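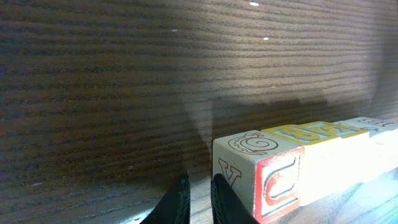
I have been trying to thin out the toy shelf since August, and I am here to report that I have gotten as far as the alphabet blocks. That's it. One category of toy! My plan was to sit down with a cup of coffee, keep the good ones, and box up the rest for my sister, and instead I spent most of a morning lining them up and looking at them. Four of the wooden ones side by side against that dark brown wood grain, with the light coming in so strong they look nearly white, and I was done for. They're plain pale wood with letters and little pictures on them, and I don't know why that gets me every time, but it does. The shelf stayed exactly as full as it was.

So, some background for anyone new. We moved to Clirnstead with 8 boxes marked TOYS, and I swore I'd get that down to 6 before the holidays. My friend Damilola Haruna (who has three kids and a living room you can walk across barefoot, I don't know how she does it) told me to sort by what gets played with and ignore what I paid for it. Good advice, and I followed it for maybe ten minutes. Then I found the marble run we bought in Carrilho on that rainy trip and had to build it, obviously.

The thing with blocks is that they never wear out their welcome. The talking puppy got boring in a week. The light-up drum got on my nerves in a day. But blocks get stacked and knocked down and used as pretend sandwiches, and one of ours spent the whole summer as a phone. My youngest is just starting to care about letters too – she finds hers and carries it around the house and we all have to say hello to it.

What I've settled on is a shallow tray on the bottom shelf so they can be seen. They used to live in a drawstring bag, and you had to dump out the whole thing to find the one you wanted, and guess who picked them up afterward. A tray is so much better. Cleanup goes faster, and I wipe them down with a barely damp cloth when they get sticky and leave them out on a towel until bedtime.

Next up is the puzzle pile, which scares me a little. If you have a system for puzzles with missing pieces, please tell me in the comments – I can't be trusted to throw them out on my own.

Filed under: Home, Playroom, Slow Decluttering

Home | About | Playroom | Recipes | Contact

You might also like
The Great Sock Drawer Clean-Out
Rainy Days in Carrilho with Little Kids
A Coat Closet That Finally Closes
What We Kept from the Baby Years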